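Notes from the Back Room
3/18/26

Hello again, puzzle people and shelf fillers!

I promised last month that I'd write about jars, and then February got away from me completely (the furnace, then my sister's visit, then the furnace again). So this is the jar issue, or really the small-stuff issue, because what I want to talk about is how you store the little bits from old board games once you've taken in more old board games than a sensible person should.

If you're new, I collect them. Mostly family games from thrift stores, the kind with a torn lid and somebody's score pad from a rainy vacation still inside. The boards hold up fine. Boards are basically indestructible unless a basement gets involved. It's the pieces that drive me up the wall! Pegs, chips, marbles, those tiny plastic cones that roll under the radiator and stay there until you move out.

For years I used sandwich bags. Don't do this. The zip gives up, the bag gets a hole in one corner, and then you pick up the box by the wrong end and hear that awful pattering sound across the kitchen floor. I had one copy of a marble game where the bag had gone sort of cloudy and sticky, and I threw the bag out and had to wash every marble in dish soap. Lovely afternoon, that.

Then I went through a pill organizer phase. Cute, but the little doors pop open if you so much as look at them, and they never fit under the board insert. After that I tried tackle boxes, which I still like for the big mixed lots, but you can't put a tackle box inside a game box and get the lid back on. And I do want everything to live inside its own box. That's my one rule. If the pieces live somewhere else, they might as well live on the moon.

So, jars. Clear plastic ones with a screw lid, on the small side, laid down flat in the bottom of the box. You can see what you've got without opening anything, which is the whole appeal for me. I got my first batch from Eker, the kitchen supply place out past the car wash, at 49 cents each, and I went back for more the same week. Glass looks nicer on a shelf, I'll give it that, but I've dropped enough things on tile. 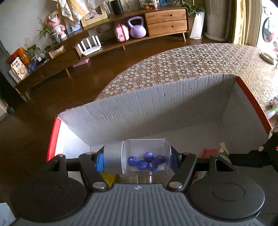 Divina Soriano wrote in to say that jars are fine for marbles but a terrible idea for anything with paint on it, since the pieces knock against each other every time the box gets moved, and her wooden pawns came out with all their noses chipped. She uses little drawstring pouches cut from old flannel pajamas and says they've never let her down.

Fair point, Divina! I checked my own painted sets after I read that and found a couple of sad-looking horses in the racing game. So I've changed my mind on wood. Pouches for wood, jars for glass and plastic, and cards get a paper band. No rubber bands on cards, please. They leave a dent on the edges and in the summer they melt on, and you'll be picking at them with a fingernail until dinner.

A few odds and ends on the same subject. Label the lid, and label the inside of the game box too, with a piece of masking tape and a pencil. I write the name of the game and what's missing. Pencil, so that when you find the missing peg in the vacuum you can rub it out and feel smug. A cotton ball on top of the pieces cuts down the rattle if you're carrying boxes to a game night. And if a lid smells like whatever was in the jar before (mine were new, but I know some of you are reusing peanut butter jars, bless you), leave it out on the windowsill for a few days before you trust it.

Tyson Girard is still looking for the spinner from Brurneo, the harbor game with the fold-out pier. He has 3 copies and not one spinner among them, poor man. I've got the rule sheet and a lot of boats but no luck either. If you have one in a drawer, reply to this and I'll pass it along.

Next time I'm going to try fixing split box corners. I've got a pot of wheat paste, some brown paper tape and a truly wrecked word game to practice on, so wish me luck. Send me your corner tricks before then, especially if you've found a tape that doesn't turn yellow.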